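Zilthorpe to Vote on Bag Fee, Again

ZILTHORPE, 23 September 2026 - The town council will decide next week whether stores in Zilthorpe must charge for carryout bags, a question it has already settled twice, in opposite directions.

The latest version would add a dime to the bill for every paper or plastic bag handed over at a register. Meat, loose vegetables and prescriptions would be exempt. So would anything sold at the Ferkier Street farmers market, where vendors told the council in June that their customers already bring their own bags and would resent being rewarded for it.

The town's first bag fee lasted 2 years and was repealed after shoppers discovered that the stores in Rasell, across the river, were still giving bags away. The repeal was then itself reversed, on paper at least, by a vote that set no start date. The fee has been legally in force ever since and has never been collected.

Town staff spent part of the summer sorting this out. Their report runs to 615 pages, most of them letters from the public, and recommends that the council pick a date. 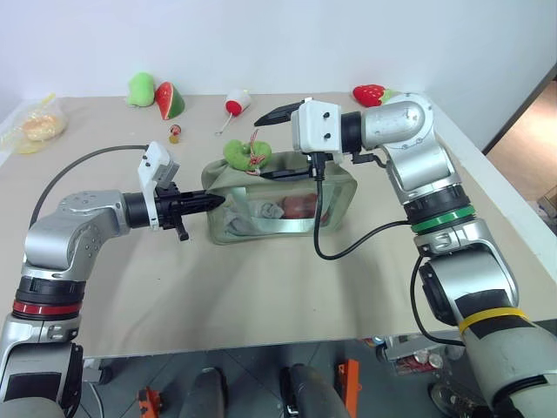

Several of those letters take issue with the idea that reusable bags are the answer. One resident wrote that she owned more of them than she owned towels, that every one had been free, and that all of them were at home whenever she was at the store. She asked whether the council would consider a fee on giving people tote bags.

It will not, although a line in the draft does ask town departments to stop handing them out at public events. The parks office ordered 800 for the summer concert series and still has 600 in a storage room behind the library. Each is printed with the dates of the concerts, which limits their appeal going forward.

Store owners are split. Kuroda Market, the larger of the two groceries on the main street, supports the fee on the condition that it gets to keep the money. The draft gives stores half and sends the rest to storm drain cleaning, a compromise that has so far pleased the storm drains.

Under the proposal, stores would have until June to change their registers and put up signs. The signs would be supplied by the town, and a sample at the last meeting drew more comment than the fee itself, mainly over the color.

The council meets at 7 p.m. in the high school cafeteria. Copies of the report are available at the front desk of town hall. Visitors who want one are asked to bring something to carry it in.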